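Thread about the big table, and why it has taken me since Thursday to clear it. Mute me now if you have a life.

1/ Some background. The table is two panels pushed together. I bought them as a pair from a Drindura closing-down sale, on the theory that one big surface would make me an organized person. What it made me is a person with one big surface.

2/ Things land on it. Bags, mostly. I have never once brought a bag into this building on purpose and yet they arrive, they settle, they have a meeting by the window.

3/ Where we stood when I decided to write this down:

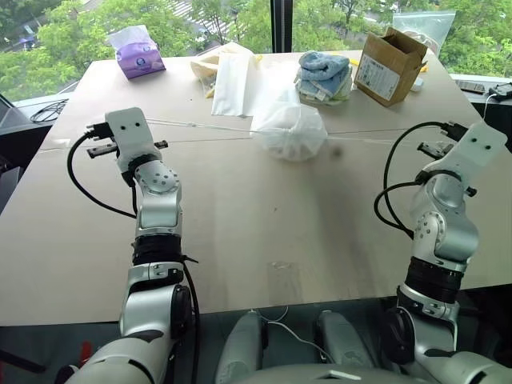 1 min read

4/ Tissue box far left, purple, the only item on the table with a permanent address. Pile of cream and yellowish bags. A napkin. Towels, folded, which I would like noted in my favor.

5/ And then the white plastic bag in the middle, with a cord running over it. The bag is the cord bag. The bag is supposed to contain cords.

6/ The cord bag has been with me through 4 moves. It is the one thing I have never lost. I have lost a sofa cushion, a good drill and a deposit in Lilton, but the cord bag always turns up first, usually on top of something I need.

7/ My rule, which I got from a newsletter and have been smug about ever since: every cord gets matched to a thing, labeled, coiled, and put in the cord drawer. No thing, no drawer.

8/ Time allotted: one evening. Time used: please see the first post.

9/ A few people have asked why I don't just throw the whole bag out. I did that once, in Flaldale. The next morning I needed a cord. It was a very specific cord. It cost me $94 and came in a box the size of a microwave.

10/ I still have the box. Obviously.

11/ Method, for anyone following along at home. Find an end. Follow it to the other end. Do not pull. If you pull, the knot hears you.

12/ Current position, two white cords out on the table and the bag still looking very full of itself:
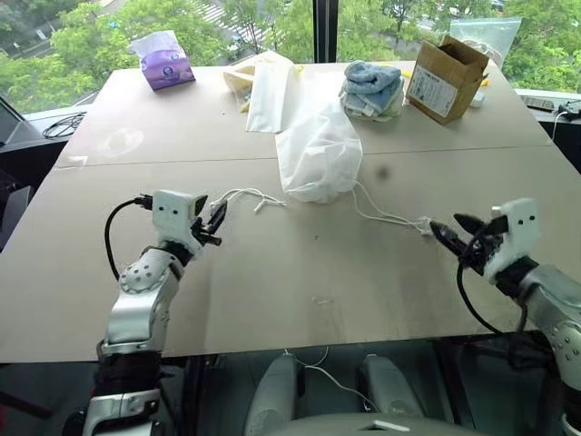

posted by the Flaldale Drawer Report

13/ You will notice small white plugs on one of them. Progress! A plug is a clue. A cord with no visible plug could be anything. It could be a drawstring.

14/ You may also notice an open cardboard box on the right with its flaps up. That is the donate box. Or it's the keep box. I wrote it down on a piece of paper and the paper is somewhere in the bags.

15/ There's a clear zip bag behind it, back by the window. I had plans for that one. I believe it was going to hold the twist ties.

16/ The towels are going nowhere until I find out which shelf they came off. They're light blue and so is nothing else I own, so I assume they came with the place.

17/ Someone has replied that I should get a proper organizer, the kind with 200 little compartments. I want you to picture me with 200 little compartments. I would put one cord in each and then lose the organizer.

18/ Someone else says to wipe the table down while I'm at it. Yes, I've seen the marks. There's a pale one over on the left that I have scrubbed with 9 different products and it's now a member of the household.

19/ The old Puma shoebox from the closet has been promoted to cord drawer, the cord drawer being full of batteries. I'll deal with the batteries in a separate thread.

20/ Going back in. If you own a device that takes a white cord with a small white plug, and you have ever been to my house, please get in touch.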